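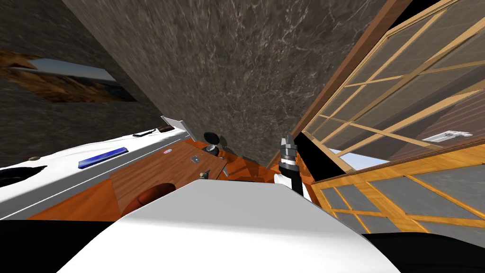 Faith Kimaro wrote in to ask whether she should wait for the market to dip before buying her first index fund, and how much cash she'd need to get going. Good questions, Faith! I get some version of them every month, so I finally sat down and typed out how I'd do it.

Short answer: don't wait, and you need less than you think. I started with 1,000 pesos a month, which felt silly at the time, and I still put money in the same way today.

Before you start

You'll need a valid ID, a bank account in your own name and your tax number. Please also have a little emergency money parked somewhere boring. If a broken phone would force you to sell your shares, you're going to sell on a bad day (ask me how I know).

Step 1: Open the account

I use a small online broker called Benadness, but any licensed one will do. Check the license on the regulator's website first, then fill in the form and upload your ID. Mine took 3 days to get approved. My cousin's took two weeks because her signature didn't match, so sign the way you sign at the bank.

Step 2: Pick one fund

Just one! I went with the Rirkimby index fund, mostly for the low yearly fee. Look for the fee on the fund's fact sheet, usually on page 2, and compare it with a couple of others before you decide. Ignore last year's return for now.

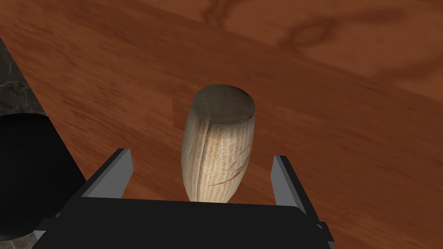
A wooden cylinder in a gripper, simulated view

Step 3: Set the amount and the date

Choose an amount you won't miss, then schedule the transfer for the day after payday. Most brokers hide this under "recurring orders" or something close to it. On mine it's in the account menu, under Transfers – took me ages to find.

Step 4: Write it down

I keep a plain spreadsheet with the date, the price, the number of shares and the fee. When I opened it in April my balance was around 2,263 pesos, and I was ridiculously proud of it. The broker's app shows most of this too, but the fees are easy to lose track of there.

Step 5: Leave it alone

This is the hard one. I took the app off my home screen and I look once a month, when I update the sheet. If the price is down, my transfer buys a few more shares. If it's up, it buys fewer. Either way the order goes through while I'm having breakfast.

Next time I'll go through dividends and what to do with them. Send me your questions before then!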